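3.2 Award Structure and Net Price at the Four Campuses

The analysis draws on student account records from four private colleges, identified here by the names of their host towns: Clanorden, Brendgate, Lockyer and Jistard. All four publish a single tuition rate and discount it through a mix of merit and need-based awards. The records cover 1,538 first-year students who enrolled full time in the fall term and had a complete aid file by the end of March. Students who received a tuition exchange benefit through a parent's employer were excluded, as their awards are set outside the regular packaging process.

Net price is defined as tuition, fees, room and board, less all grants and scholarships that do not have to be repaid. Loans and work-study earnings are not subtracted. This follows common practice but matters more at Lockyer than elsewhere, where work-study is offered to every student with demonstrated need and appears in the award letter above the subtotal for grants.

Merit awards at Clanorden and Brendgate are assigned from a grid of high school grade average and test score. At Jistard the grid was replaced by a reader score before the study period, and at Lockyer the two methods were used side by side. For the purposes of the model, each student's merit award was coded as a dollar amount and as a tier (low, middle, high) within the campus. Tier boundaries were taken from the written packaging policy of each aid office. Where the award did not match any published tier, the student was placed in the nearest one below.
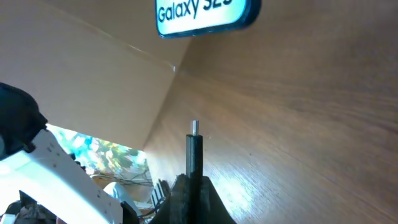
Figure 2. Wood-grain surface meeting a flat beige panel.

Ekrem Sarıgül
Posted January 21, 2021

The main outcome is re-enrollment in the second fall term. We estimate a linear probability model with campus fixed effects and controls for family income band, high school grade average, distance from home and first-generation status. Standard errors are clustered by high school. A logit specification gave marginal effects of the same sign and similar size and is not reported.

Identification relies on the grid cutoffs at Clanorden and Brendgate. At both campuses, moving from the middle to the high tier raises the annual award by $4,000, while students just above and just below the line are close to each other on observed measures. The comparison is limited to students within a narrow band of the cutoff, which reduces the usable sample and widens the intervals. No such design is available at Jistard, and estimates for that campus should be read as descriptive.

Two features of the data complicate interpretation. First, aid officers at Brendgate may adjust an award on appeal. Appeals were granted to nearly 20 percent of the students who fell just below the cutoff, so the tier predicted by the grid differs from the tier received. We therefore report both the intent-to-treat estimate, using the predicted tier, and an instrumental variable estimate using the tier received. Second, need-based grants at both campuses are reduced when merit aid rises. For students with high need, part of the additional merit award is offset, and the change in net price is smaller than the nominal change in the award.

The offset was computed for each student from the packaging worksheets. Where a worksheet was missing, the offset was imputed from students at the same campus in the same income band. Results with these students dropped are given in the appendix. Section 3.3 turns to renewal conditions, in particular the minimum grade average required to keep a merit award after the first year.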